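Tabletop Layouts - Postley Kitchen Workroom
Gayan Seneviratne

Plate, folded cloth, bowl and orange on a brown surface marked out with blue painter's tape.

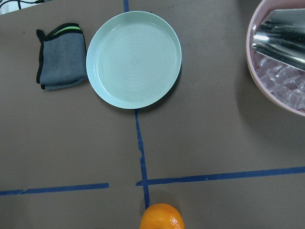 Plate and Cloth

A pale green plate on the tape line with a gray cloth folded close beside it. The black binding and narrow lime stripe make the cloth easy to tell apart from plain gray stock.

A plate on a line is easier to put back than a plate inside a box. The eye compares the two ends of the tape where they come out from under the rim, and an error shows up as soon as one end runs off center. Inside a box the plate can drift a good distance before the margins look uneven. I use the line for round items and the box for anything with a straight side.

The cloth goes down folded. An open cloth takes up most of a zone and has no stable outline, so its position can't be checked against anything. Folded into a compact rectangle, it can be treated like a block. Thick binding tends to push the top layer open, and pressing the fold flat by hand for a few seconds is enough in most cases.

Bowl and Cubes

The pink bowl holds clear cubes and a stainless-steel utensil.

Clear pieces are the hardest items in the room to keep track of. They pick up the color of whatever is under them, and on a brown surface a single stray cube can pass for a wet spot. Keeping them in a colored bowl solves most of this. Check the surface at a low angle before wiping it down.

A utensil left in a bowl shifts the balance toward the handle. With a wide, shallow bowl this is rarely a problem. With a narrow one, lay the utensil down separately and give it a zone of its own.

Orange

One small orange near the near edge of the layout.

Fruit is the only item on our shelf list that rolls. Set it down on the stem end if it will sit that way, and turn it a little until it stops rocking. A tape line beside it does nothing to hold it. Painter's tape is too thin to work as a stop, even doubled.

Fruit is also the only item that changes size. The Grivlow trays in the storage room have a shallow recess that was cut for a medium orange, and small ones slide around in it. Small fruit travels in a bowl.

Notes on the Surface

Most layouts in this gallery series use a matte brown surface. Gloss was tried first and dropped. Under the overhead fixtures it threw bright patches that hid the edges of anything pale, and a white saucer could lose half its rim. Brown also gives fair contrast with pastel dishes, gray cloth and steel. It does poorly with wooden spoons and cutting boards, and those go on the gray mat at the back counter.

Where paper is used as a cover, pull it from the middle outward and fix the corners last. A cover fixed at the corners first will hold a bubble in the center, and a shallow plate will rock on it. Press the cover with a dry cloth before laying tape. Tape put down over a wrinkle keeps the wrinkle.

Replace a paper cover when it has a stain that could be mistaken for an item shadow, a tear that reaches a tape line, or a soft area that gives under a fingertip. Otherwise leave it alone. A new cover means laying out the grid again from the start.

Notes on the Tape

Blue painter's tape is used throughout the workroom. Masking tape in the tan shade disappears against brown and leaves residue after a few weeks. Electrical tape stretches as it comes off the roll and then creeps back, and the lines go wavy overnight.

To lay a zone line:

Mark both ends in pencil.
Unroll more tape than the line needs and hold it above the surface.
Set down the far end, then lower the rest without pulling.
Rub it down from the middle with the side of the thumb.
Trim the ends square.

The zones do not have to match in size. Rough rectangles are fine for general table layouts, and an exact grid has only been needed for the drawer inserts. What matters is that a line stays where it is from one layout to the next. Mark any line that gets moved on the sheet by the door, with initials.

Short pieces are useful as registration marks. A short strip that shows past the edge of a dish says where the dish belongs without boxing it in, and it stays readable with the dish in place.

Notes on Light

Light from one side is preferred. It leaves a shadow along the opposite side of each dish, and that shadow gives a quick reading of height - a flat plate has a narrow one, a bowl has a wide one. With every fixture on, the shadows cancel and a shallow plate starts to look like a printed circle.

Pale green is a difficult color under flat light. It can read as white or light blue, and two people logging the same plate have entered it under different names more than once. The shelf list now gives each dish a code, with the color in brackets after it. When in doubt, go by the code on the shelf label.

Storage

Plates are stored upright in the MacLeish rack, with a sheet of felt between each pair. Bowls nest by diameter, largest at the bottom, and never more than 2 small ones inside a large one. Steel utensils lie flat in the top drawer with all the handles facing left.

Cloths are washed without softener and dried flat. Softener leaves a slick finish, and a folded cloth that has been through it slides open on the shelf. Cloths with binding go in their own stack. Mixed in with the unbound ones they make the pile lean.

Clear cubes are kept in a lidded tub. Rinse them in a strainer, let them air dry, and do not use paper towel, which sheds lint that shows up on every face.

Fruit is not stored in the workroom overnight.

Shelf List Changes Since September

Added: gray cloths with black binding, second stack.
Moved: serving spoons, from the back counter to the top drawer.
Withdrawn: Grutis saucers, all sizes. The glaze was chipping at the foot ring and scratching the covers.
Pending: a deeper tray insert for small fruit.

Corrections to the list can be left in the folder by the door. Please give the shelf code and the old entry along with the new one.

Page updated February 26, 2018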